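The Blue Cup

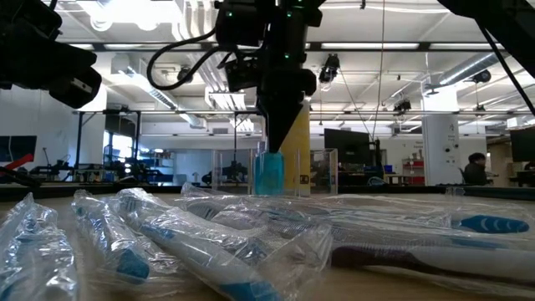
Toothbrushes on the table, still in their wrappers.

Sunee Phuthong bought the toothbrushes in Sterkdale because her mother had always kept spares for guests. Her mother had been dead since November and there had been no guests, but the store had them out by the register and she put a handful in with the bread.

She dropped them on the table when she got home. The plastic crackled for a while after she let go.

Nomvula came down from upstairs with a box of towels. She was renting the back room until her transfer came through, and she paid 285 a month and did more of the housework than she needed to.

"Who's coming?" Nomvula said.

"Nobody yet."

"That's a lot of teeth for nobody."

Sunee put the bread away. Then she told her about the letter. It had come on 01/01/2026, pushed under the door by hand, and it was from Mercedes Giraldo, who had shared a house with her mother for two years before Sunee was born. Mercedes wanted to visit. She wanted to bring her daughter and the daughter's children. She had not heard about November.

"Did you write back?"

"I've started."

She had started on three different evenings. Each time she got as far as the date of the funeral and stopped there.

Nomvula set the towels on a chair. She picked up one of the toothbrushes and turned it over. It was white with a blue grip. She put it back with the others.

"You could stand them in that," she said, and nodded at the blue cup.

The cup had been on the bathroom shelf for 20 years. You could see light through it. Sunee's mother had rinsed it every night and turned it upside down on a folded washcloth, and in the morning there would be a ring on the cloth. Sunee had carried it down in December and had not carried it back up.

"They won't all fit," she said.

"Then some of them can wait."

Sunee tried one, wrapper and all. The cup leaned and she caught it. She took the toothbrush out again.

"Leave them wrapped," Nomvula said. "People like to open their own."

That night Sunee sat down and wrote to Mercedes. She put the funeral in the first line this time, and after that the rest went quickly. She wrote that the stairs were steep, that the children could have the front room, and that they did not need to pack toothbrushes.

She found a stamp in the drawer and went up to see about the beds.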